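Table-top sorting sessions: people wanted, August

Tulden is looking for people to take part in paid table-top sessions through August. The work is picking up, moving and putting down small everyday objects, the sort of thing that collects in a kitchen drawer or on a hall shelf. No experience is needed. You will be shown what to do on your first visit.

What the work is

Each session takes place standing at a small table. A handful of objects is put out and you are given a short card with the order in which to move them. A card might ask you to bring the key to the middle, set the calculator straight and leave the flowers where they are. Another might ask for everything to go to the far edge and come back again. When the card is finished, you put it in the tray and take the next one.

You handle the objects with a pair of hand-held grippers, one in each hand, and not with your fingers. Most people get used to them within the first half hour. Flat things are the slowest. Coins and keys lie close to the table top and need to be taken at a low angle, and you should expect to drop a few. Dropped items are picked up and the card is started again. There is no penalty for this and your pay does not depend on how many cards you finish.
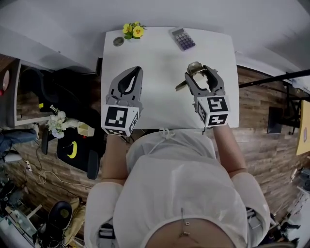 Several people who came in the spring have written to us about the small items. Jõgi: I found the keys easier once I stopped gripping the round end and went for the blade. I would have liked a higher table by the afternoon, so if you are tall, ask about that before you start. We have passed the second point on to the people who set up the room, and risers for the table legs can now be requested when you book.

Hours and pay

Sessions run for 2 hours, with a break of fifteen minutes in the middle. You can sit down during the break, and tea, coffee and water are provided. Morning sessions start at 9.30 and afternoon sessions at 1.30. There is also one session on Sunday, starting at 11.

We ask each person to commit to 5 sessions. These can be spread over the month or taken close together, but no more than one in a day. The full set pays 200 euros, paid by bank transfer in the week after your last session. If you have to stop early you will be paid for the sessions you have completed. Travel costs are not covered.

Across the whole project we need about 2000 finished cards, and places will close when we have enough people to reach that.

Who can apply

You must be 18 or over and able to stand for an hour at a time. You need the use of both hands, and enough grip to squeeze and hold a handle repeatedly. Left-handed people are welcome and we are short of them. Glasses are fine. Please tell us if you have had a wrist or shoulder injury in the past year.

You should be comfortable reading short instructions in English. Other people will often be in the room while you work, so it is not always quiet.

What to bring

Wear flat shoes and a top with sleeves that do not hang over your hands. Please take off bracelets and large rings. Bring photo identification to your first session and your bank details on paper.

How to apply

Send a short message to the bookings desk at Tulden with your name, a telephone number, the times you can manage and which hand you write with. Put "table-top sessions" in the subject line. We reply to everyone within a week. If you have taken part before, say so in your message and you can skip the introduction.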